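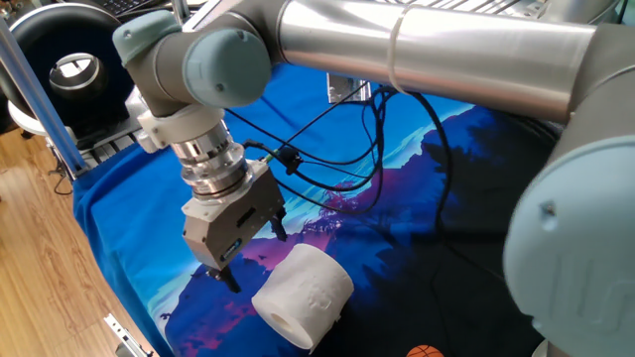

October 27, 2025

Bench notes, paper goods week. Me (Elba) and Vicente, Tatiana in after lunch.

Toilet paper today. Standard white roll, embossed. Core is the weak point, squeeze across the open end and the cardboard goes oval and stays oval. Two rolls retired for that already, put them in the bin under the window, DONT put them back in the pack, Graciela wants them for the dent chart.

Lying on its side vs. standing on end: side is worse for rolling, obviously, but the mountain cloth holds it better than the bare table did. Bare table it wandered off every time somebody leaned. Keep the cloth. Vicente says the print is too busy, wants plain gray. Ask Nélida if the Korville order can take one more line, otherwise we stay with the mountains till November.

Cloth creeps toward the window side. Clips? Tape left gum on the Paredes table last time so no tape.

Loose end: tuck under before setting down. If it comes unstuck, dab of glue stick, 2 min, then use. Not the wet glue, it wrinkels the first sheet.

Weighed 8 rolls from the new pack. Spread is bigger than I expected, numbers in the blue binder, p. 80. Tatiana to reweigh with the other scale bc ours drifts when the door is open.

Still to do
- kitchen roll, same routine, longer core
- tissues (box and pocket pack)
- napkins?? ask Graciela
- lint on the cloth, shake out or roller, it gets evrywhere
- more rolls, we're down to the last pack

Vicente has the cupboard key.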